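Filtering blurred frames out of hand-held gripper demonstrations

Level: you can already train a small imitation policy and you have some demonstrations recorded.

This tutorial shows how we clean wrist-view video before training on cloth tasks. We use it in the Lumanlan project, where people fold and spread cloths with a hand-held gripper and a policy learns from their recordings. The method is not new and it is not clever, but we made several mistakes before it worked, and I would like to spare you the same ones.

What you need

A set of demonstrations with video and gripper pose at the same time stamps. Ours has 687 episodes. You also need Python, OpenCV, and a free afternoon. I use the Fitach loader to read the episodes, but any loader which gives you the images in order is good enough.

Step 1. Make a mask for the fingers

This is the step that we forgot in the first version. When the camera is fixed to the gripper, the fingers stay nearly at the same place in the image, and they stay sharp also when everything behind them is moving. If you calculate sharpness on the whole image, the fingers give a high score to a picture in which the cloth is only streaks.

Open one episode, find the widest and the narrowest opening of the jaws, and draw a mask which covers the fingers in both positions. Make it a little too big. Save it as a black and white image with the same size as your video. One mask is enough for all episodes if the camera mount was not changed. If somebody took the mount off, draw a new one and note from which episode it is valid.

Step 2. Calculate the score

For each image, convert to grey, apply the Laplacian, set the mask, and take the variance of the pixels which remain. Apply the mask after the Laplacian and not before it. In the other order you create a hard border around the mask, and this border has a beautiful sharpness of its own.

Write the scores in one file per episode. Do not delete any image yet.

Step 3. Normalise inside the episode

A plain white cloth has few edges even when it lies still. A table with strong grain has many. So a fixed threshold throws away good pictures of cloth and keeps bad pictures of table. Divide each score by the score at the 90th percentile of the same episode. After this, most values are between zero and one, and you can compare episodes with each other.

There is one weak point. If the whole episode was recorded with fast hands, the sharpest images are also blurred, and the division hides it. Keep the raw median in a separate column and look at the lowest episodes by eye.

Step 4. Choose what to do with the low frames

We tested three treatments: to remove the blurred images, to keep them with a lower weight in the loss, and to leave the set as it was. Removing them was the worst of the three for us. Fast movement is where the cloth is pulled and turned, and if you cut these parts the policy sees only the beginning and the end of the action. It learned to approach the cloth very nicely and then to wait.

The lower weight worked best. I multiply the loss by the normalised score, with a lower limit so that no image is lost completely. We trained for 3000 steps as a first check before the long run – please do the same, because an error in the mask is visible early in the loss curve.

Step 5. Look at the pictures

Sort all images by normalised score and open some from the bottom, from the middle and from the top. For a cloth with a coloured edge, ask if you can follow the edge with your finger on the screen. Where the edge can be followed, the image still tells the policy something about the shape, even with the folds smeared.

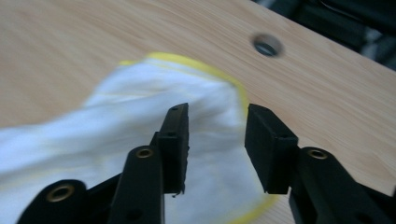 Covulbridge replied that they had tried the same weighting on towels and found the lower limit more important than the mask. With no limit at all, their policy closed the jaws too early, and they now start every new set with a high limit and bring it down slowly.

I agree with the second part. For the mask I still have the other opinion, but our fingers are black and perhaps make stronger edges than theirs.

Common problems

All scores are almost the same: the mask is probably inverted.

The scores jump every 2 frames: check the video compression. Some encoders make alternate images softer, and the Laplacian notices it before you do.

The loader is slow: calculate the scores once and store them. The Skastley script on our download page does this and also writes the weight file. It expects the mask in the same folder as the episodes.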